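News from the laundry room

The new washing machine in the ground floor of Briltstead is ready for residents since the beginning of April. Thank you to Martim Amaral, who waited for the delivery until 9 in the evening. The old one served us for 19 years and I think it deserved the rest.

Team shirts can be washed together on Thursday's list no longer; please write your name on the new sheet by the door instead. The players of the Vedura club asked me how to treat their red shirts, so I write it for everybody.

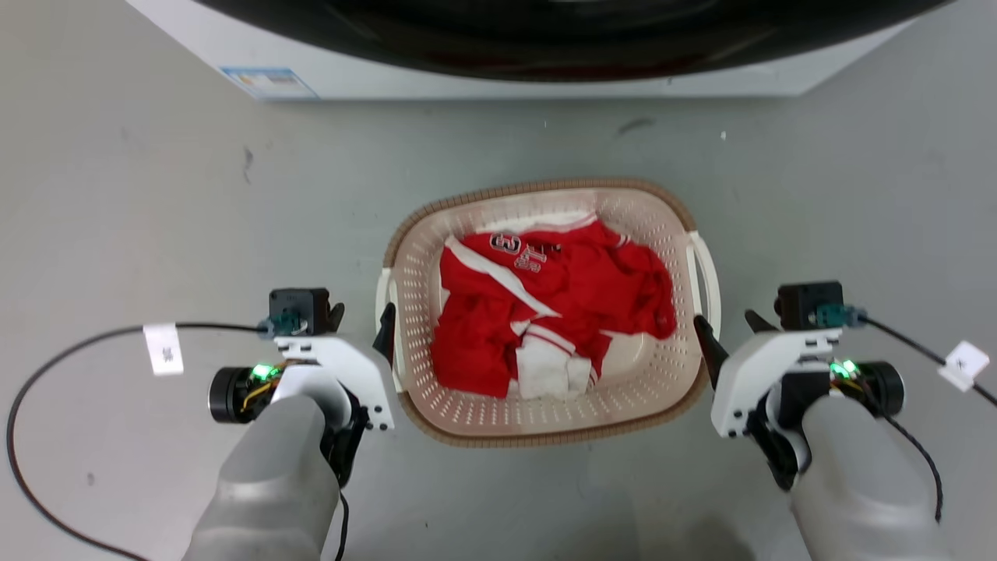 A red top with white stripes, in the basket before the machine.

Red and white in one garment is always a little risky. Turn the shirt inside out, close any zipper and choose cold water. Printed numbers do not like the dryer or the hot iron. Please wash a new red shirt alone the first time.

Before you put anything in, look through the round glass of the door. Small socks like to stay in the drum, and we already have a full box of single ones in the office.

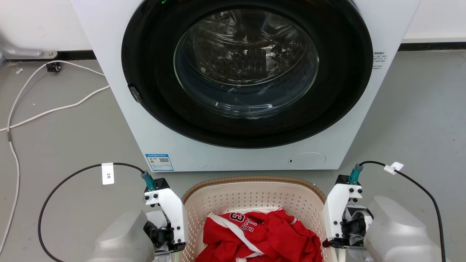 Baskets and the floor

The baskets with the brown rim belong to the laundry room. You may carry your clothes upstairs in one, but kindly bring it back the same evening. 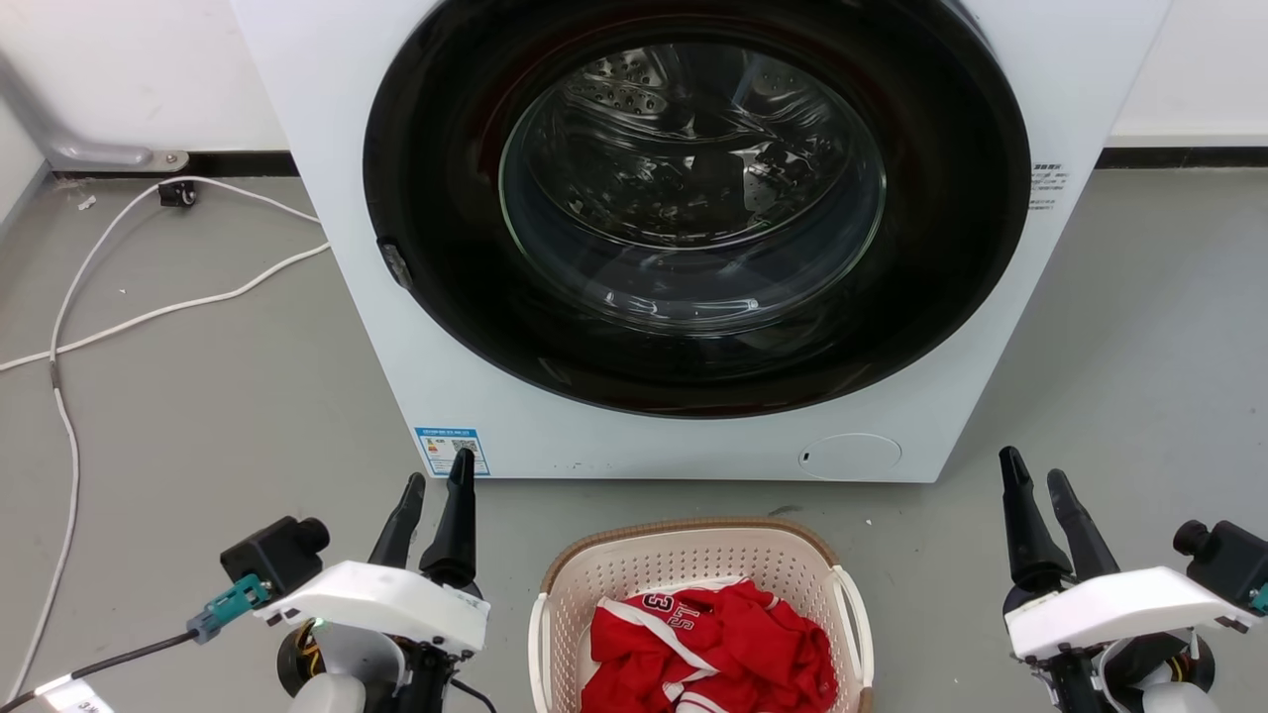
If you find water on the floor, stop the program and call the office at extension 174. Please do not open the filter cover by yourself. Conceição Sequeira has the instructions and will come to help.

The drying lines in the yard are free again from 8 in the morning.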